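Saturday, August 22, 2020
By Loretta Minchew

The Pencil on the Couch

My brother moved back into the house in March with two suitcases and a computer that made the lights dip when he turned it on. He set it up in the garage next to the drill press. By summer we had a build going.

The plan was an arm that could pick things up off a couch. Our mother could no longer bend for what she dropped, and she dropped a lot. We had ordered motors from Pravance, and they had not come. In the meantime he built the room in software, using a program called Urkus that he had learned at his old job. He put in a wooden floor and a dark purple couch. Our couch is tan. He said the arm wouldn't care.

I do the metalwork. I had welded the real stand already and had nothing left to do but sit on an upturned bucket and watch the screen. He moved the view down to the hand so I could see what it had to deal with, which was a pencil lying on the seat.
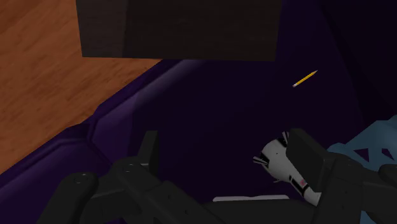

My brother said a pencil was the worst thing we could have picked. It was too thin and it would roll, and if the fingers came in a little low they would push into the cushion and the whole arm would stall. He said we should start with something you could get a grip on and come back to the pencil when we had earned it.

I said Mom did crosswords. Pencils were most of what she dropped.

He didn't answer that. He typed for a while and started a run, and we went in for supper. The run took 22 minutes. When we came out there was a column of failures on the screen and he read down it without saying anything, then changed a number and started it again.

We went on that way for most of the month. I cut brackets. I drove over to Dafis for bolts and came home with the wrong thread, and drove back. Mom came to the garage door some evenings and asked if it was done. She thought the one on the screen was ours, and that we were keeping it somewhere.

"It's a kind of drawing," I told her.

"Well, it's a nice one," she said. "Whose couch is that?"

In the end he did it his way and gave the arm something fatter to hold. He had a toy rocket already modeled, left over from another project. He left the pencil where it was on the couch, I think for my sake.
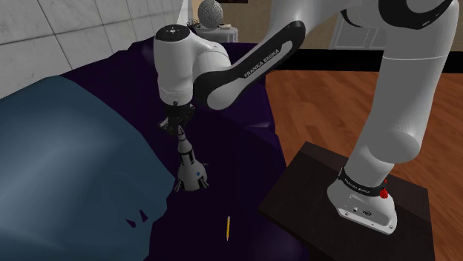 He let it run overnight. He had it set for 2,000 tries, and in the morning he drank his coffee standing up and went through them. Some were good. He wouldn't tell me how many until he had checked them, so I swept the floor.

The motors came that afternoon in a box with one corner crushed. I signed for them and carried them out to the bench. He had his back to me. He had taken the rocket out of the program and was typing again, and all that was left on the couch was the pencil.

I got a knife and opened the box.

Giren Short Fiction | Contact the editors | © 2020 Loretta Minchew | Back to top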